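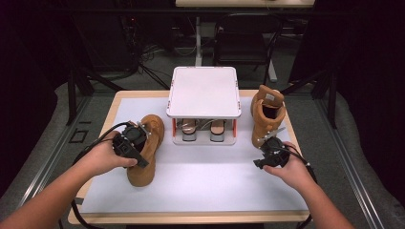
Última modificación del tema: 31 de diciembre

Foro > Manipulación > Métodos y datos
Tema: Demos con pinza de mano, zapatos en estante. Resultados raros

nandini_p
Subo lo que tenemos. Tarea: dos botas de ante al mueble blanco del borde naranja, el de las sandalias. Pinza en cada mano, sin brazo teleoperado. 1.725 demos en total, 882 con la bota tumbada de inicio. La política entrenada solo con bota de pie falla casi siempre si la encuentra de lado. Mezclando las dos, mejora mucho. Alguien lo ha visto con otros objetos?

Nandini Pillai, grupo Bratu

torno_8
Normal, no? Si no ha visto la bota tumbada no sabe por donde cogerla. No le veo el resultado.

nandini_p
El resultado es que con 700 mezcladas ya iguala al set entero. Las otras mil y pico aportan poco o nada. Eso no lo esperaba.

afiq.s
Ojo con esa conclusión. Mismas botas, misma mesa, mismo mantel blanco. Satura porque no hay variedad. Cambia de calzado y volvemos a hablar.

torno_8
+1 a Afiq

clindel_fan
Pregunta tonta, la bota tumbada la agarráis por la boca o por la suela? En Castley por la suela y se nos resbalaba todo el rato, acabamos dejándolo.

nandini_p
Por la boca. Por la suela ni lo intentamos, es muy gruesa para la apertura de los dedos.
@afiq.s sí, de acuerdo en parte. Pero las sandalias tampoco cambian de sitio y con ellas no satura igual. Asi que no es solo la mesa.

afiq.s
Las sandalias son tiras finas, error de agarre mayor, necesitas más datos. No contradice lo que digo. Con Jikton hicimos 8 pares distintos en junio y la curva seguía subiendo cuando paramos.
Afiq Simanjuntak

nandini_p
8 pares con cuántas demos por par??

afiq.s
Pocas. Lo miro y te digo, tengo el registro en otro disco.

clindel_fan
Y los cables? A mi me tiran de la muñeca derecha y se nota en las trayectorias.

nandini_p
Se nota algo, filtramos las peores a mano. No he medido cuanto afecta, queda pendiente.

torno_8
Pues eso lo mediría antes que nada, la verdad. Si filtras a ojo estás eligiendo tú las demos buenas y luego dices que con 700 basta.

nandini_p
El filtro es antes de separar los sets, igual para todos. Pero vale, repito sin filtrar y lo cuelgo aqui.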